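Unit 4 notes: Who fixes older cars, and where the parts come from
Posted 2/8/22

OK, so picking up where we left off. Last time we split the aftermarket into do-it-yourself and do-it-for-me, and several of you asked where the parts store counter fits. It sits in both, and that confuses people every year, me included when I started out.

Think about a brake job. If I walk into a store, buy pads and put them on in my driveway, that's a DIY sale. If a repair shop calls the same store and gets the same pads delivered, it's a commercial sale. Same shelf, same box, different customer, and usually a different price!

Our case for this unit is Rollari, the made-up-of-many-counties parts chain from your reading packet. Their survey covered 1,706 drivers, and 28 percent of them had done at least one repair job at home in the past year. Please be careful with that number - it's a share of drivers, and it tells you nothing yet about dollars. One person changing wiper blades counts exactly as much as one person swapping an alternator.

Josefina Rivadeneira asked after class whether impulse items at the counter belong in aftermarket revenue. Good question. Air fresheners and phone mounts, yes, most firms count them. Candy and drinks, no. They go under general merchandise, and you should take them out before you compare two chains.
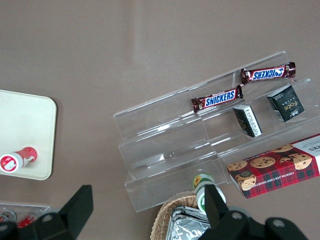

Snickers bars on a tiered display stand.

Now the repair shop side. A shop cares about price, sure, but a car stuck on a lift costs money every hour it sits there (the bay can't be used for anything else). So a shop will often pay more for a part that shows up fast. Jarlath Rafferty's chapter on delivery runs is the one to read, and it's short. Skip the appendix unless you love route maps.

Vehicle age matters too. While the warranty is running, lots of owners go back to the dealer. Once it's over they start shopping around, and the independents get their chance. Really old cars are trickier - they need plenty of work, but the owner may decide the car isn't worth it and put the repair off.

For next time:
Read Rafferty, chapter 3, and the Stavum handout on store brands.
Work out Rollari's DIY sales per store using the table in the packet. There are 56 stores, so leave out the warehouse.
Write me a paragraph on which customer you'd chase first if you ran one of those stores, and what you'd stock more of.

Mireille Mansour has the spare packets if you lost yours. The August reading list is still being put together and I'll post it with the Unit 5 notes.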